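Subject: Re: [nundik-players] Tunthorpe daily rewards after the patch
Date: 2022-07-16

On the players list, someone wrote:

> Has anyone worked out how the daily rewards in Tunthorpe work since
> the patch? I logged in every day this week and my streak still went
> back to one. I also can't find the lantern quest any more. It used to
> be on the board outside the Seixas inn and now the board only has
> fishing jobs on it. I'm on the tablet version if that matters.
>
> Also, is it worth saving coins for the second house, or should I
> spend them on tools first?

Taking these in order.

The streak now runs on server time and not on the clock of your device. The new day starts at 19:00 for me on the East Coast, so if you play after dinner one night and before dinner the next night but one, you can skip a whole server day without knowing it. I lost a streak of 6 the same way. There is a small clock in the corner of the mailbox screen that shows how long is left. It's gray on gray and easy to miss on a tablet.

You also have to open the mailbox for the day to count. Logging in used to be enough. Now you can play for an hour, fish, sell everything, log out, and get no credit if you never tapped the mailbox.

The lantern quest is still in the game. It moved to Nudthorpe, to the woman by the well, and she only offers it after you have finished three fishing jobs for the inn. They can be the cheap ones. If you had the quest half done before the patch, check your storage chest. My two finished lanterns were in there, but the oil was gone and I had to buy it again.

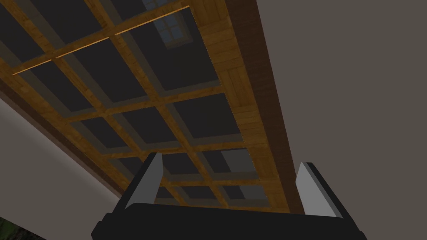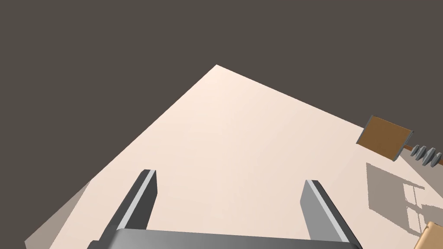 On the second house, I would buy tools first, up to the steel axe, and then save. The house costs 2000 coins and for that you get one room, a chest and a bed. You can't rent it out and the chest is the same size as the one you already have. What it does give you is a building menu with the bigger ceiling pieces, and if you like decorating you may want it early for that reason. I've been trying to copy a wooden grid ceiling with dark recessed panels, like the one in the first picture, and the starter house won't let you place beams across each other. The second house will, but each crossing uses up two beams, so count on more trips to the sawmill than the menu suggests. Use the light wood if you have it. The dark wood looks nearly black indoors at night and you lose the grain.

The steel axe pays for itself fairly fast. With the iron one I was getting through a stand of trees near Seixas in one morning of game time, and with the steel one I have time left to go to the dock before the shop closes. Skip the steel shovel. Clay is the only thing it helps with, and you can trade fish for clay at Nudthorpe on market days.

A few other changes I have noticed that aren't in the patch notes:

- The ferry now leaves whether or not you are on it. If you are standing on the dock with a menu open, it will go without you.
- Turnips no longer stack with seed turnips.
- The inn buys smoked fish at the full price only for the first 3 you sell each day. After that it drops by half.
- Rain fills the barrels again. That was broken since October.

One thing I haven't figured out is the locked shed behind the Tunthorpe mill. It had no prompt before the patch and now it says "You need a key," but I have been through every shop and there is no key for sale. I tried the rusty key from the well and it doesn't work. If you or anyone else on the list has opened it, please post how.

On the tablet version – the save bug is still there. Close the map before you switch to another app, or you may come back to the previous morning.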